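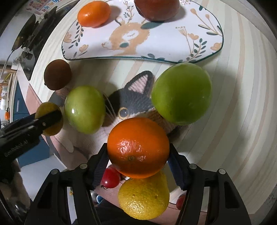

Figure 4. Fruit on and around a decorated oval plate, with some of it resting on a cat-shaped cushion.

4.2 Where the fruit goes when there is a bowl's worth and no bowl

Households in the Drullbridge diaries wrote a good deal about fruit bowls and rather less about fruit in them. Of the 354 entries that mention fruit left out in a room, most place it on whatever flat thing was nearest, and a fair number on things that were not flat at all. Szilágyi calls this overflow "drift", a term we keep for want of a duller one.

Figure 4 shows drift in a mature form. The plate has an orange fruit and a reddish-brown one, a kiwi has got as far as the table near its rim, and two green fruits have settled on the knitted cat. A lemon and two cherry tomatoes lie further out. We coded the tomatoes as fruit, after a discussion that took up most of an afternoon in May and is not reproduced here.

Soft furnishings come up more often than we had expected. Cushions stop round things rolling, and diarists in Moya and Gosmont said so plainly; one added that a cushion "minds less than the bread board". Bravo has suggested that decorated plates make matters worse, their owners being unwilling to cover the painting - in Figure 4, an animal face with buds and leafy sprigs. Our 20 follow-up interviews give this modest support. Two diarists admitted to moving a pear so that they could see a hare.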